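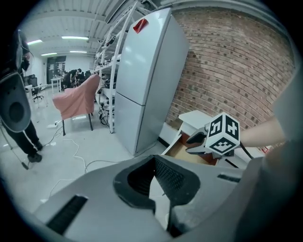 Moisture uptake in stored oat flakes: comparison of three domestic container types

Reading time: 3 min

1. Aim

The project measured how much water rolled oats take up from room air when kept in the containers commonly found in a home kitchen. The work was done at the Vitby teaching laboratory in August, when indoor humidity is highest and differences between containers are easiest to detect.

2. Materials

One batch of rolled oats (Drestach mill, medium cut) was used throughout. The containers were a folded paper bag, a polypropylene tub with a push-on lid, and a glass jar with a rubber seal and wire clip. Each container type was tested in triplicate, giving nine samples in total. Each sample had a starting mass of 400 g.

3. Method

The oats were dried in a low oven, mixed and left to cool in a sealed tin before weighing. Filled containers stood on an open shelf at 20 °C. Relative humidity in the room was held at 72 per cent with a Solura humidifier and checked against a wet and dry bulb thermometer.

Every container was weighed daily at the same hour and opened once for the removal of a level spoonful, to imitate normal use. The spoonful was weighed and its mass added back in the calculation. The empty containers had been weighed beforehand - the paper bags also after standing overnight in the room, as paper takes up water itself.

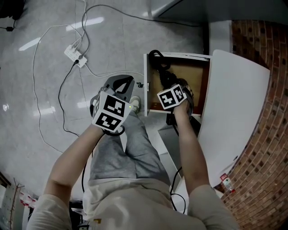 The test ran for 20 days. Readings from the first day were discarded after the balance was found to be out of level.

4. Results

The paper bags gained mass fastest and levelled off before the end of the test. The tubs followed a slower curve which was still rising on the last day. One tub gained noticeably more than the other two; its lid was later found to be slightly warped. The jars showed a small stepwise gain which matched the daily openings.

5. Discussion

The order agrees with the permeability data in the Kocabaş course notes. The warped lid suggests that fit matters more than wall material for push-on tubs, but one faulty lid is weak evidence. The correction for paper was larger than expected and should be measured separately for each bag in any repeat. Taste and texture were not assessed.

Vitby Food Science Projects | Contact | © 2021 | Back to top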